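Cable storage: frequently asked questions
Monard Cable Exchange, Skeltthorpe
Last revised 21st January

How should cables be coiled before they are returned?
In loose, round turns, following the curve the cable already has. Do not wind it around the hand and elbow. Leave both connectors on the outside of the coil where they can be read.

What diameter should the coil be?
At least 15 cm for thin data and video leads. Thick mains cable needs more, and should be allowed to find its own size.

Are cables sorted by type or by colour?
By colour first, one bin to each. Type is recorded on the tag - the Katene list holds 379 tag numbers at present.

Cables out on the table, and the bins for sorted stock:

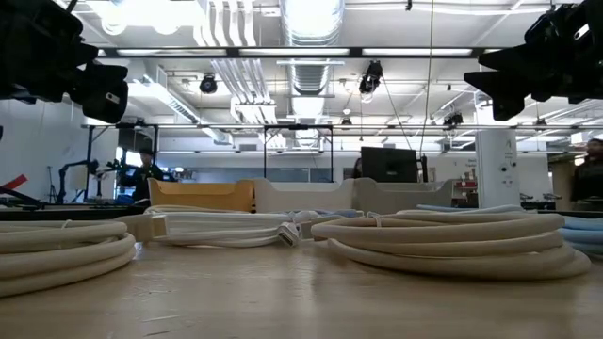
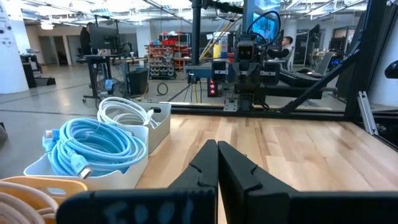 Can I use cable ties?
Reusable hook-and-loop straps are preferred. Plastic ties pulled tight will deform the outer sheath and have to be cut off, with a risk of nicking the cable. If a tie is all you have, leave enough slack to pass a finger under it.

How many cables may go in one bin?
Stop when the top coil sits level with the rim. Overfilled bins tangle when a lead is pulled from the bottom.

My cable has no tag. Where does it go?
Put it in the Jokov tray by the door. Untagged leads are tested and given a number, normally within 4 days.

Do you accept damaged cables?
Only for recycling. Mark the fault with tape at the point of damage and keep the cable apart from working stock. Over 3,019 leads have been recycled since April.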